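The cell at the back, after the July service

I keep this blog mostly for myself, so I don't forget what I did, but some people at work read it also. Last time I promised to write how we look after the two-arm robot at Hunt, and today I finally have one free evening. 2025-09-05, so the service is already some weeks behind us and I can say what was good and what I would do differently.

First the background. The robot came to us from Brastanden, already used. It has a wide body and two arms, each with a parallel gripper. Our task for it is simple to say: pick small objects from a counter, put them in another place on the same counter, do it again. We try everything in the simulator before we try it on the real machine. When I started here I thought the simulator needed no maintenance. It is software, what can wear out? Now I think it needs nearly as much care as the metal.

The service in July was done by me and Arnel Macapagal. Sushil Agarwal made the plan for it, on one sheet of paper, and I still have this sheet with coffee on it. We began with the left arm. There was a small play in the wrist, you could feel it with two fingers when the power was off. We opened the cover, found that two of the screws in the wrist flange had become loose, cleaned the threads, put new thread lock and tightened them crosswise. The manual of the manufacturer wants this check every 2,000 hours. Our counter was showing 3,446. So we were late, and I am not proud of it.

The right arm had no play, but its gripper closed a little crooked. One finger touched the object before the other one did. At first I wanted to correct it in the software with an offset, and Arnel said no, first we look at the finger. He was right. The pad on one finger was worn thinner. We changed both pads and the gripper closed straight again. If I had put the offset, then after the next change of pads everything would be wrong in the other direction, and some other person would search for a whole day.

After the mechanical work we did the calibration. Ours goes like this. We send each arm to its zero pose and compare the marks on the joints. Then we touch a set of known points with a pointed tool held in the gripper, first with one arm, then with the other. The program calculates the difference and writes it in a file. We use 32 points. Before this we used fewer, but the result was different each time we repeated it, and Geeta Vashisht, who is responsible for the numbers, was not happy with it. The touching takes most of an afternoon. It is boring work and you should not talk with other people during it.

Then comes the step which I always forgot in the past — the simulator must get the same file. If the real arm has new joint offsets and the simulated arm still has the old ones, the program which works well on the screen will reach beside the object on the real counter. We had exactly this problem in spring. The gripper came down next to the object every time, always on the same side, and I spent three days looking at the camera. The camera was fine. It was the old file.

So now, after every service, I load the new file, put the simulated robot in the kitchen room and send one arm out to the counter while the other stays back with its gripper up. I look at it from a view close to the robot's body, and I compare the reach with my numbers.
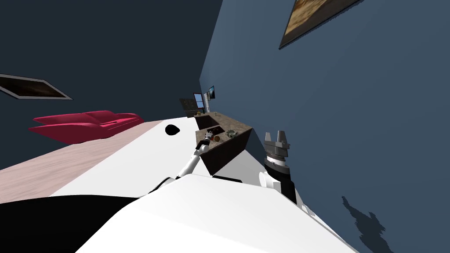

One arm at the counter in the simulated kitchen, gripper just left of the round brown object.

The kitchen room was built by Shanti Kaushik. I like to use it for the check more than the bare grid we had before, because the edge of the counter gives me something to judge the height against. On a grid I could never tell if the gripper was too low. Also the counter has two recesses, and a wrong height near them is easy to notice when you move the arm across.

When the reach is good I run the pick program with the arm at slow speed, 34 picks, and write down each one which fails. This time two failed in the simulator, both with the smallest object. I made the approach a bit slower at the end and ran it again, and then it was clean. On the real machine we repeated the same list the next morning.

Some notes for myself for the next service. Order the finger pads before, from Sirton, they need long to arrive. Write the hours of the machine on the door of the cabinet, in big numbers. Put the date in the name of the calibration file — "new" and "new2" are not good names, and I say this as the person who made them. Ask Sushil if the cable of the right arm can have a second clamp near the shoulder. It rubs a little on the cover when the arm goes fully back, and I put only tape there for now.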